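Stockdale Forums > Off Topic > Self-Improvement and Other Crimes

Thread: Taking down the vision board

ashley_heywood
Posted June 14, 2018

I've had a vision board over my desk since 2006. It has a sailboat on it. I get seasick in the bath.

My sister thinks taking it down means I've given up. I think it means I'd like the wall back. Has anyone here dropped the whole goals-and-dreams business and been fine? Or did you end up living in a hedge?

gurbyfan
Kept mine, ignored it, been fine. It's wallpaper with expectations.

Marlo_T
I'll be the unpopular one. Mine worked. I wrote "own a bakery" on an index card and read it every morning, and I've had a bakery for six years. I'm up at 3 and I smell like yeast, but I did ask for it.

brivari_bill
Marlo, did the card do that, or did you do that?

Marlo_T
The card got me out of bed. You can split it however you like.

brivari_bill
My alarm clock gets me out of bed and I don't thank it.

ashley_heywood
Please don't fight, I have enough of that at Sunday lunch.

What set me off was the Dredgate weekend course in February. It cost me $389 and I came home with a workbook and a cold. There were 30 questions about my "true calling," and by question 12 I was putting down whatever would get me to the sandwiches. My true calling, according to the scoring page, is "Lighthouse." That's the full result. It doesn't say whether I'm supposed to build one, live in one or stand around being tall.

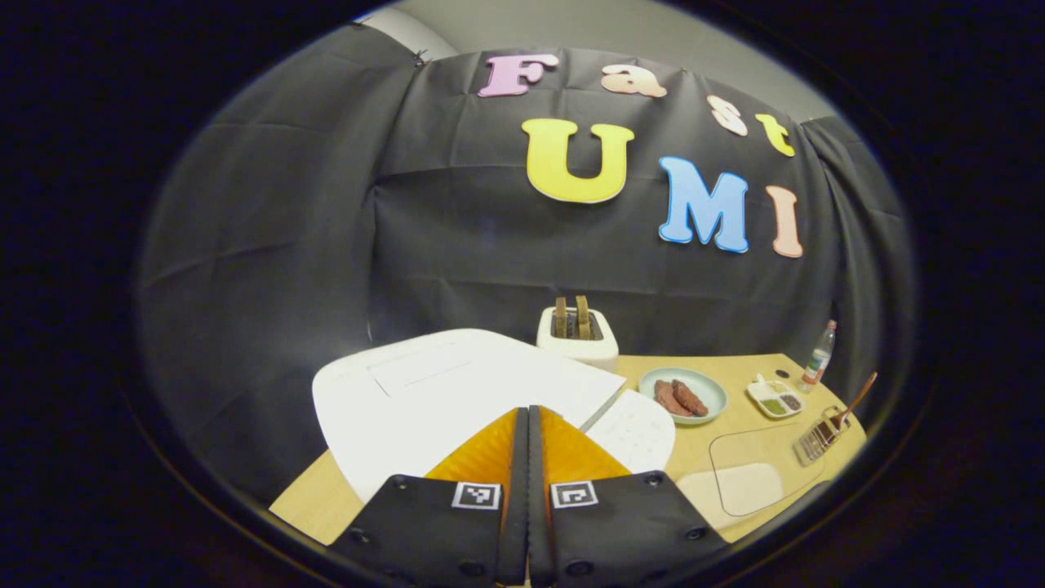

Donal Ní Mhurchú thinks you're blaming the board for the sailboat. Pick something you'd want on a wet morning when you're in a bad mood and nobody's watching. I dropped "write a novel" and put up "finish the shed," and I've been a nicer man to live with. The shed isn't finished, mind you.

brivari_bill
So your advice on goals is a shed you haven't finished.

Donal Ní Mhurchú
It has three walls. Your man with the novel had none.

penny_in_the_loft
I don't agree with shrinking it down, sorry. I did that for years. I kept picking sensible things, and I got them, and I was bored stiff. Ashley, is there anything on that board besides the boat?

ashley_heywood
A woman in a white kitchen laughing at a salad. The word BREATHE, which I've managed without help. Some French doors. I did want the French doors.

penny_in_the_loft
Then keep the doors and bin the salad woman.

gurbyfan
I'd pay $1000 never to see that salad woman again. She was on my board too – different salad, same teeth.

Marlo_T
Fine by me, as long as the doors get a date and a price next to them. Otherwise it's just a magazine with pins in it.

ashley_heywood
OK, the boat came down after dinner. It left a clean rectangle on the wall that looks worse than the boat did, so now I have to paint. Still deciding about BREATHE.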